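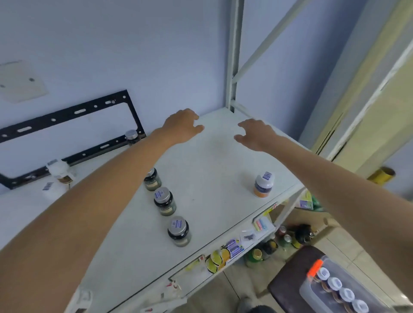 Helamdale Court Listings is a plain-text collection of criminal court reports, charge notices and sentencing notes from the Helamdale and Burport areas. It holds 4,000 records, each one covering a single hearing or a single police notice. Records were typed up from printed court lists and from the crime pages of local papers, then checked by a second reader. Each record is split into fields, and the field that causes the most trouble is "property", where reporters are often vague. A theft report may say only "jars", and a coder looking at three small glass jars with silver metal lids and dark contents on a white shelf would still have to enter "jar, glass, contents unknown" and the number three. Guesses about contents are not allowed in this field, even where the charge makes one likely.

Files

listings.csv — one row per record, UTF-8, comma separated
offences.csv — offence codes with the wording used in court
places.csv — place names and the district each one falls under
changes.txt — corrections made after release, newest first

Fields in listings.csv

record_id: whole number, never reused
hearing_type: first appearance, plea, trial, sentence, appeal, notice
offence_code: matches offences.csv; up to four codes, split by semicolons
age: age of the accused as printed, blank if not given
property: items named in the report, in the singular, with a number
outcome: as printed; "adjourned" is an outcome
source: court list, newspaper or police notice
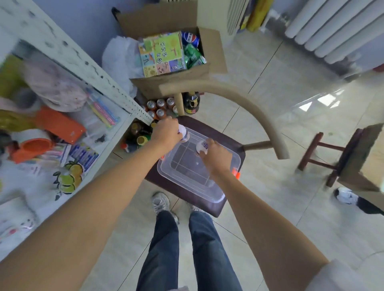
The outcome field records what was said on the day of the hearing. It is not updated when a case moves on. A person charged in one record may be cleared in a later one, and the two are joined only by the case_link column, which is filled in for 2,000 records. The rest either stand alone or could not be matched with confidence. Users who want conviction rates should not work them out from this file.

Names of accused persons, victims and witnesses have been removed. Ages of 17 and under are replaced with "youth". Street names are kept for commercial premises and dropped for homes. The Istside district is recorded separately from Burport throughout, although older court lists treat them as one.

Coding

Stela Barbu and Vinh Diệp did the first pass. Jianguo Fu read every record against its source and marked disagreements, which were settled by Eero Lahtinen. The most common disagreement was between burglary and theft where the report did not say how the building was entered. These are coded as theft with the flag entry_unclear set to 1.

Known problems

September court lists for Burport are incomplete. There are 20 records with a hearing type but no offence code, the printed page being too faint to read.

Assault codes changed part way through the collection. The old codes are kept in offences.csv with an "o" in front. Do not add old and new codes together without reading the notes column first.

Some newspaper reports cover several defendants in one paragraph. Each defendant has a separate record, so the same property can appear more than once. Filter on shared_report before adding up items.

Loading

The Pawlak import script reads all three CSV files and checks the codes. Run it with --strict to stop at the first bad row. Without that option, bad rows are written to rejected.csv and the load continues.

Corrections

Send corrections to Vsevolod Holovko with the record_id and a copy of the source. Requests to remove a record are handled first. The last set of corrections was applied on 26th April and is listed in changes.txt.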